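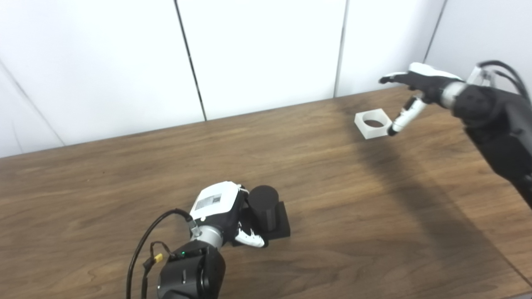

Wood-grain tabletop and white wall panels

Pakholm Residents' Association
Minutes of the regular meeting, March 16, 2018

Present: 9 members, a quorum. Apologies were received from two households on the Flumon side.

1. Minutes of the last meeting
The December minutes were read and approved with one correction. Under item 4, "north gate" should read "north stairs."

2. Accounts
The balance on hand is $1,649. The only payment since December was for salt and a replacement shovel. The insurance renewal has not come in yet. Last year it arrived in April, so the amount will be carried over to the next meeting.

3. Laundry room
Sasance sent its quote for replacing the two older dryers. The price is $2,000 installed, with hauling included. Members discussed whether to replace one now and one in the fall. The company will not hold the price for a second visit. It was also noted that the left-hand dryer takes two cycles to dry towels, and several people have stopped using it.
Motion: to ask Sasance for a written price on one dryer only, and to get a second quote from another supplier before any money is spent. Moved and seconded. Carried, 7 to 2.

4. Parking on Ko Street
The city has answered our letter about the faded curb markings. Repainting is on the list for this year but no date was given. Members reported that delivery vans still block the ramp on weekday mornings. The secretary will write again and ask for the ramp to be done first. One member asked for a sign in the meantime. There was no objection provided it does not go on the city pole.

5. Garden beds
All but one of the beds are taken. The open bed is the shady one by the fence, and it will be offered to the waiting list in order. Hoses are to be drained and hung up after use. The compost bin lid is cracked and a member offered to bring a spare from home. Planting of the shared bed was put off until the ground is softer. 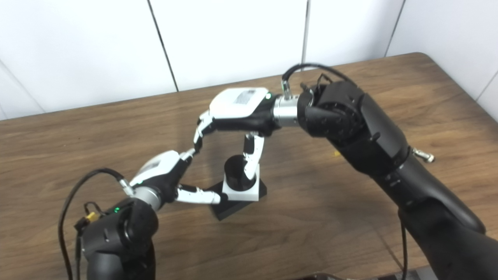
6. Noise after 10 p.m.
Two complaints were received, both about the rear courtyard. It was agreed to put the quiet hours back on the bulletin board in larger type and to mention them in the spring newsletter. No further action for now.

7. Other business
A request to move the meetings to a later hour was discussed. Members with small children preferred the present time. Left as is.
The key to the bike room is missing from its hook. Anyone who has it should return it to the office.

Meeting adjourned at 8:40 p.m.

Recorded by the secretary. Corrections may be handed in at the office before the next meeting.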